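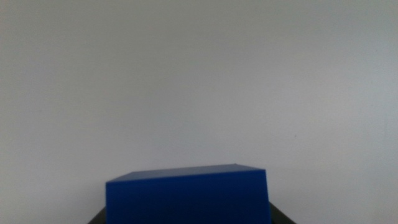 Report of a visit to the Plesta Regional Assembly, 6/21/26

The delegation was received at the members' entrance by Ayantu Tamiru, deputy clerk of the Assembly, and taken directly to the Registry of Members' Interests on the second floor. The purpose of the visit was to see how the Assembly checks the statements which newly elected members make about their past employment, education and property before they take their seats.

The Plesta rules changed after the Dostard by-election. The winning candidate in that contest had claimed a degree and two company posts that could not be traced. He was sworn in all the same, as the rules then gave the clerk no power to delay the oath, and he resigned some months later. Ms Tamiru explained that the present procedure still does not prevent an elected person from sitting. It requires a signed declaration, which is published on the Assembly's website together with any part of it that the Registry has been unable to confirm.

The Registry has 12 staff. Leidy Sánchez, who leads the checking team, took the delegation through a closed case with the names removed. Letters are sent to universities and former employers on the day after the count, and the member has 40 days to answer any question that arises. Replies from abroad are slow, and the team has more than once published an entry marked "awaiting reply" for an entire session. Members dislike this. Ms Sánchez said that the team had been asked to drop the wording and had declined.

After lunch the delegation met two members of the Standards Panel. Iqra Baloch, who sits for Hirner, favours a power to suspend a member's pay while serious questions remain open. Dayana Bermúdez, who sits for Satti, is opposed -- she considers that it would hand the larger parties a means of punishing opponents. She pointed out that her own majority was 3668 and that those voters had not been asked. Both agreed that party leaders had been too slow to speak during the Dostard affair.

The delegation then attended the public gallery for the debate on local bus funding. Attendance on the floor was thin. Earphones were available at each seat, although the sound failed twice during the minister's reply.

Three matters were left open and will be taken up by letter: the cost of the Registry, the treatment of members elected part-way through a term, and whether declarations are kept after a member leaves. Mabli Edwards will collect the answers and circulate them before the September meeting.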